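List home | Threads | Previous message | Next message | Reply | Search archive

Subject: Re: [puzzle-makers] Shezi burr, which piece goes in first?

Hi all,

Catching up on the list after a couple of weeks away, and I couldn't let this one go by. Quoting the bit I'm answering:

> I've printed all the pieces for the Shezi from the Carkenel files and
> I'm stuck before I even start. The purple tray has the cross cut into
> it and the two round holes, and I can't tell if the green U goes in
> before the red stick or after. Also my U is so tight it squeaks. Did
> I scale it wrong? And does anyone bother making the brown pieces in
> wood, or is that just showing off?

Okay! First off, you probably didn't scale it wrong. My first set was tight too, and I spent a whole evening in August with a sheet of 220 grit before I figured out that my printer was laying down a fat first layer. Check the bottom edges for a little lip before you touch anything else. If it's there, run a knife along it and try again. I'd bet on that over the scaling (the Carkenel files are good, I've made 11 sets from them by now and the dimensions have never been the problem).

On the order of things, I put everything out behind the tray before I start, standing up if it'll stand. It sounds fussy, but with this puzzle you really want to see the profile of each piece, and a U lying flat on its back looks like any other lump.
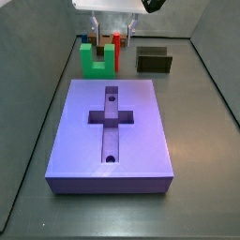 Then I leave it alone for a minute and think about the cross. The long channel is where you'll do most of your work, and the short arm is mostly there to make you doubt yourself. The Hasix version of this puzzle had a plain slot with no arm and people were solving it over breakfast, so I guess the designer wanted revenge. On the Lovel remake they kept the arm but made it shallower, and I never liked it as much. The piece rattles.

My answer, for what it's worth: U first, red second. I know there's a message in the archive (number 1131, if you want to dig for it) that argues the other way, and I tried it that way for a month, and I kept having to take the red back out to turn the U around. Save yourself the trouble.

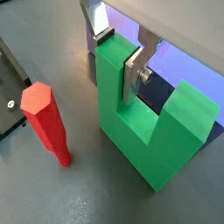 Squeaky fits come down to the notch nine times out of ten. Everybody sands the outside of the U, me included, and then the outside gets sloppy and the inside still binds. Look at the floor of that notch: on the green one it's flat right across between the two uprights, and that's what you're after. If yours has a bump or a little curl in the corners from the supports, anything you slide in there will ride up on it and jam. A square needle file does the job, just go slow and keep it level. Leave the outside faces for last, and only if you still need to. I'd also break the sharp edges a hair, especially at the tips of the uprights, where a stringy bit of plastic can feel exactly like a wrong solution.

As for the red stick, check that it's straight before you blame the tray. Mine came off the bed with a tiny bow in it the first time (thin tall prints, you know how it goes) and I reprinted it lying down with a brim. Took 27 minutes and fixed everything.
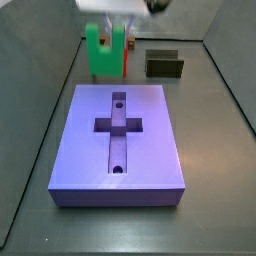 And the brown pieces, oh, please do make them in wood! It isn't showing off, or okay, it's a little bit showing off. I like how they feel next to the plastic, and they're easier to fine-tune with a sanding block. The only thing to watch is the humidity. Cut them a touch under, put on a thin coat of paste wax, no varnish. I varnished a set once and they were stuck in the tray till the heat came on in the fall.

If there's interest I can type up my measurements for the 2026 revision, I've got them on the back of an envelope somewhere on the bench. And post how it goes with the squeak, I want to know if it was the first layer!

Happy puzzling,
me, from the messy end of the garage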